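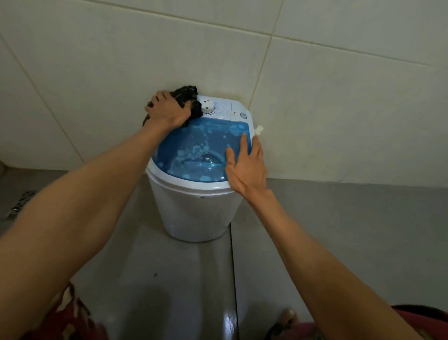
Pretenen open day set

This folder keeps the recordings from our open day in July at the Urio workshop. Visitors saw how household work is recorded for training robot arms. The task was wiping a small washing machine with a cloth.

Contents

725 clips, head camera only
3 tasks: panel, lid, wall tiles
Over 2000 written labels

In the wiping clips a black cloth is used at the control panel, and the blue lid stays closed – please do not use them for lid opening.
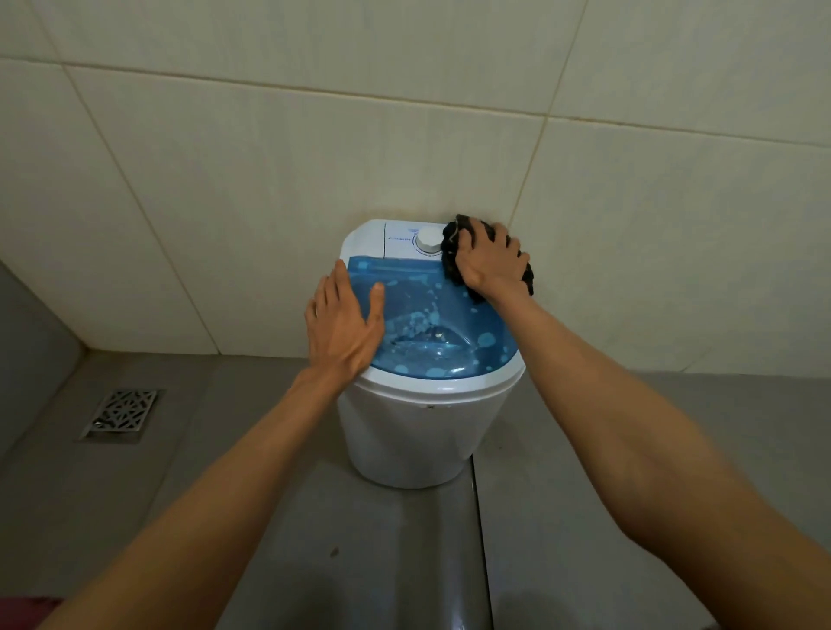 Known problems

The spots on the lid are not labeled. Left and right hand were mixed up in 2 label files, and Delia Lucero is correcting them.

Contact

Kheri Rugemalira answers questions about access. Please write the clip number in your message.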